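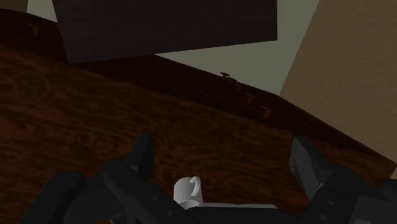

Figure 3. White mug on a reddish-brown wood surface with dark streaks.

Section 3: Applying Murnby Hardwax Oil to Tables and Benchtops

This section applies to interior timber surfaces that have been sanded back to bare wood. For surfaces already finished with varnish or polyurethane, complete the stripping procedure in Section 2 first. Murnby Hardwax Oil does not bond to film finishes.

3.1 Before you start

Read the label on the tin and check that the batch code is legible. Tins without a legible batch code should be returned to the place of purchase.

You will need:
Murnby Hardwax Oil, clear or tinted
Pivby white applicator pad, part no. 3086
Lint-free cotton cloths
Vacuum with brush head
Nitrile gloves
Metal bucket with lid, filled with water

One 584 mL tin covers up to 8 square metres in two coats. Open-grained timbers take more oil on the first coat.

CAUTION: Cloths soaked with oil can self-heat and catch fire. Place used cloths in the bucket of water straight after use. Do not leave them bunched up, in a pocket or in a household bin.

3.2 Preparing the surface

1. Sand with the grain, finishing at 150 grit. Do not go finer than 180 grit. A polished surface will not absorb enough oil and the colour will be uneven.
2. Vacuum the surface, then wipe with a dry cloth. Do not use a tack cloth containing wax.
3. Check for glue spots by wiping a small area with methylated spirits in a well-ventilated room, away from flames. Glue shows as a pale patch. Sand it out and vacuum again.
4. Let the surface dry for one hour.

Note: Wavy or swirling grain absorbs oil at different rates and will darken unevenly. Test a hidden area, such as the underside, before using a tinted oil.

3.3 First coat

1. Stir the tin slowly from the bottom for two minutes. Do not shake.
2. Pour a small amount onto the timber and spread it with the pad, working along the grain.
3. Leave for 15 minutes. Add oil to any dry patches.
4. Remove all surplus with a clean cloth. The surface should not feel tacky.
5. Leave overnight with the windows open.

3.4 Second coat

1. Rub down lightly with a grey pad and vacuum.
2. Apply half the amount used for the first coat.
3. Remove the surplus after 10 minutes.
4. Leave for 24 hours before light use.

Note: In cold or humid conditions, double all drying times.

3.5 Curing and everyday use

Full cure takes 14 days at room temperature. During this period, do not place rubber mats, wet glassware or hot dishes on the surface, and do not cover it with a tablecloth. After curing, wipe up spills promptly and use coasters under cups. Clean with a damp cloth and Lokico neutral soap. Do not use bleach, ammonia or scouring powder.

3.6 Ring marks

1. Rub the mark with a grey pad and a few drops of oil, following the grain.
2. Wipe dry and leave for 24 hours.
3. If the mark is still visible, sand the full width of the board and repeat 3.3 and 3.4.

For black marks caused by iron, see Section 5.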